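The map came first: writing the Wuritz stories

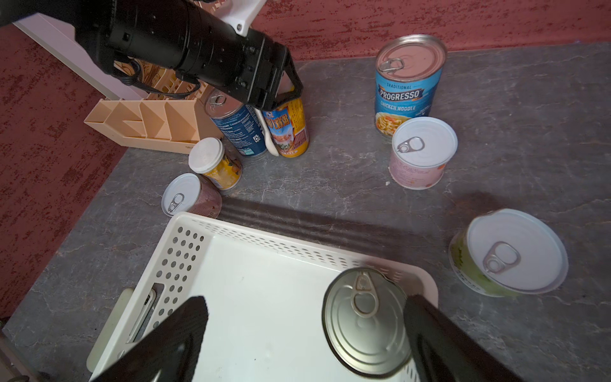

Words by the books desk
February

The author of the Wuritz stories writes under the single name Polari and would like to keep it that way. The fourth book, in which a survey party goes inland from the harbour at Clurkside and loses its way, is out this month from Palumbo. It runs to 221 pages.

"I drew the coast before I had a single character," the author says. "I was stuck on a night job with 30 minutes' break and a biro. The island got bigger every week."

The first draft began with the shipwreck. That went. "It was 600 words of people being wet. My editor asked when they would get to the cliffs, and I couldn't tell her."

Readers of the old lost world adventures will recognise the pattern – a sealed valley, a river going the wrong way, animals that ought to be extinct. Polari read them as a child from a box in a relative's spare room, and has mixed feelings about them now.

"The pace is wonderful. Somebody is in trouble by page three. But the people who live in these places hardly get a line, and I wanted them to talk. In this book they've got their own maps, and theirs are better than the party's."

The working day is short. Polari writes up to 2,000 words between five in the morning and breakfast, by hand, and types them up after lunch. Chapters are read aloud before they go off.

"If I run out of breath, the sentence gets cut. I had one about the marsh that went on for most of a page. I was sorry to lose it."

The ending was rewritten twice. In an early version the surveyor stayed on the island for good, and Polari still thinks that was the truer choice. "But then who would be telling the story? He's the one with the notebook."

A fifth book is under way. It starts on the north shore, in winter, with a different crew.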